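Trollalach opens orders for Urkel, the home kit that helps robots learn the washing-up corner

URKTHORPE, April 11, 2026

Trollalach is very pleased, and after a long winter more than a little relieved, to open orders for Urkel, a recording kit and library service for the people who build household robots. Urkel gives robot makers first-person recordings of ordinary housework, done by ordinary householders in their own kitchens and bathrooms, together with written notes that say what each hand is doing and when.

The launch library holds 555 hours of recordings from 52 homes in and near Urkthorpe, and it covers 228 everyday jobs, from folding tea towels to descaling a kettle. We began with kitchens, as that is where most of our early customers asked us to begin, and worktops soon grew into a whole section of their own. Drying a worktop sounds like the simplest job in the house (and on a good day it is!), but a polished dark stone surface throws back the light, clear water hardly shows against the flecks, and the person doing the work is forever changing the angle of the blade without giving it a thought.

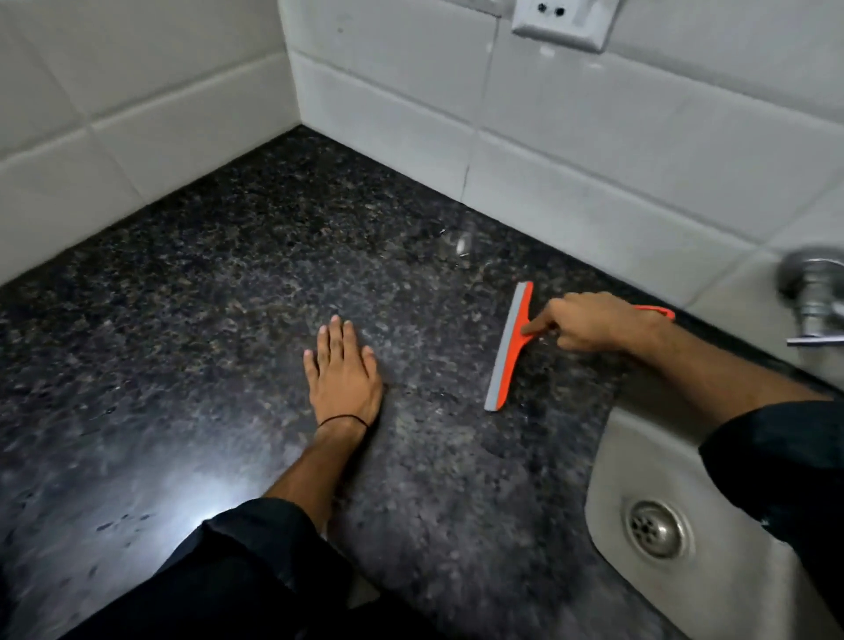

What is in the kit

Each Urkel kit arrives in one box and is meant to be set up by somebody who has never done anything of the sort before. Inside there is a light head-worn camera with a padded band, two batteries and a charger, a memory card, a set of printed job cards and a prepaid bag for sending everything back. The camera sits high on the forehead and looks down at the hands, so the view is close to what a robot with a camera in its head would have of the same job.

The job cards are short on purpose. A card might say "clear the water from the worktop beside the sink" and leave the rest to the householder, who will have their own way of going about it. Some people pull towards themselves, some push towards the basin, and a good many keep the other hand flat on the stone while they work. We want all of those habits in the library, and we have tried very hard not to tidy them away.

"My first job cards ran to two pages and the recordings came out stiff as a board," said Anikó Fülöp, who leads the Urkel home programme. "Everyone was reading when they should have been cleaning. We cut the cards down to a line or two, and people went back to doing the job the way they do it at home, with all the little pauses and second goes, and those are the parts our customers keep asking us for."

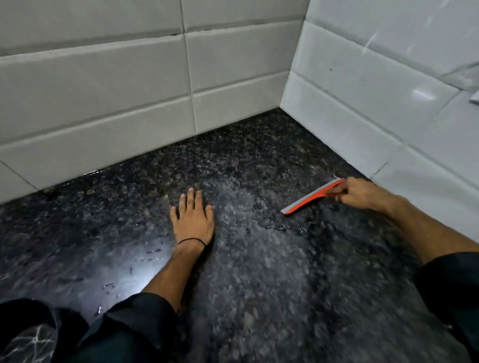 A small squeegee at work on a wet worktop, from the Urkel kitchen section.

How the notes are made

Every recording is watched by two people on the Trollalach notes team, who mark where each hand is, which tool it holds and when the tool touches the surface. The resting hand gets its own line in the notes, just as the working hand does. Where the two readers disagree, a third looks at it afresh.

"We bought early access to the worktop recordings for our own wiping arm, and I have to say the left hand was the surprise for us," said Teodora Stan, founder of Stan, a maker of kitchen robots and the first firm to sign up for the full library. "Our arm had been taught with one gripper and a very clean table. We have since gone back to the drawing board on the second gripper, and I am glad of it, though my engineers did grumble for a week."

Householders are paid for each finished card, may withdraw any recording before it goes into the library, and can have faces and family photographs blurred on request.

Ordering

Urkel is offered either as a yearly library subscription or as a set of kits for firms that would like to gather recordings of their own. The first run is 400 kits, and orders are filled in the order they come in. Firms wanting to see sample recordings and notes before they decide are warmly invited to write to Selma Dervishi on the Trollalach sales desk.

Press questions may be sent to Elsa Öberg, Trollalach press office, Urkthorpe.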